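Anyone running the Lavness table-setting kit? Is it worth it over doing it yourself?

Page 1 of 1

dustpan_dan
Posted 7:42 pm
Hi all. I've got two small arms that have been doing block stacking for months and I'm bored to tears, so I'm looking at the Lavness tableware kit. You get the plastic plates, trays and cutlery in matched pastel colors, the task sheets, and a starter model that's supposed to pick up and place everything after a bit of tuning on your own setup. Conico sells it for $661, which made me gulp a little. Ostiteck has something similar with real steel flatware, but that one is $1448 and I've read exactly one review of it (by a guy who clearly got it for free).

So, is the starter model any good or am I paying for picnic plates?

mugwump44
Posted 8:15 pm
You're paying for picnic plates. Sorry! I looked hard at this last March and priced out the same kind of stuff at the discount store and it came to less than lunch. The task sheets are fine, but you could write them yourself in an afternoon.

Sze-wing Yen
Posted 8:51 pm
I'm going to disagree with mugwump a bit, because I've been living with this type of task for a while now and the plates are the least of it. The starter model saved me a ton of recording. I added 900 runs of my own on top and it went from embarrassing to pretty decent. From nothing, I'd guess I would have needed about 3000, and I do have a job.

The thing to know before you buy is that the cutlery is where all your time goes. Plates are easy, they have a rim and you pinch it. A plastic spoon lying flat gives you almost nothing to grab, and when a fork is right up next to it your fingers have to come down in a gap that barely exists. I mostly go by the wrist view for this part.
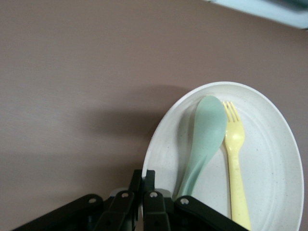

Spoon and fork side by side on the speckled plate, gripper over the handle end.

My advice is to go in low on the handle and stay away from the bowl of the spoon, it just tips and skates off on you. And slow the last bit of the approach way down! The default speed in the task sheets is much too brave for something this light.

mugwump44
Posted 9:04 pm
OK but 900 runs is not "a bit of tuning," which is what the product page says. That's my whole beef with it. If they said plan on a few weekends I'd have no problem.

Sze-wing Yen
Posted 9:20 pm
Fair, and I wrote to Conico saying the same. They answered nicely and changed nothing, haha.

dustpan_dan
Posted 9:33 pm
This is super helpful, thank you both. Sze-wing, do you use both arms or just one? And do you keep the colors as they come or mix them up? My mat is gray and I'm worried the pale stuff will wash out on it.

Sze-wing Yen
Posted 10:02 pm
Both arms, though plenty of the moves only need one and the other just waits off to the side. Start with one if you can stand it, you'll have fewer ways to bump things. I mix colors and shapes all the time, round plate, oval plate, plate on the tray, fork off the plate, spoon at a slant, whatever. If everything sits in the same spot every time, the model learns the spot and not the spoon (ask me how I know).

On the mat, I'd try gray before you spend money. Mine is brown and the pastels show up fine against it. What hurt me more was the shadow from the arm itself moving over the table, so add a second light if you've got one lying around. The pink plate on the green tray is a good middle-difficulty layout to begin with:
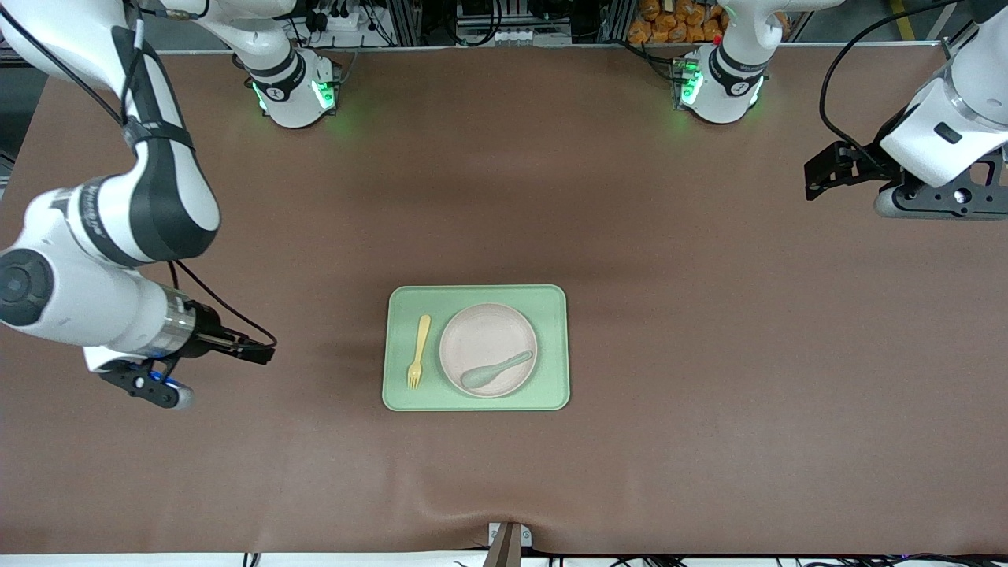
ng_fanboy
Posted 10:26 pm
Has either of you tried the softer fingertips from Ng with this kit? I put a pair on and my fork pickups got a lot better without any retraining. They do wear out fast, I'm on my second set already, and they're a pain to get seated straight. But before spending 661 bucks on a kit I'd try those with whatever forks you've got in the drawer.

mugwump44
Posted 10:41 pm
See, this guy gets it. Cheap forks, soft tips, done.

Sze-wing Yen
Posted 10:58 pm
I haven't tried the Ng tips, no. I'd still want the starter model, but I'm curious enough to order a pair. How thick are they? I'm already short on room between a fork and a spoon.

ng_fanboy
Posted 11:10 pm
Thicker than stock for sure. I can measure on Wednesday when I'm back at the bench. For a fork by itself it doesn't matter, but for two pieces close together you might be right to worry.

dustpan_dan
Posted 11:17 pm
Please do post the number! I think I'll get the tips first and hold off on the kit till I see how bad I am at this. If anyone has a used Lavness set they're done with, I'm happy to pay shipping. Missing plates are no problem, apparently I can get those anywhere.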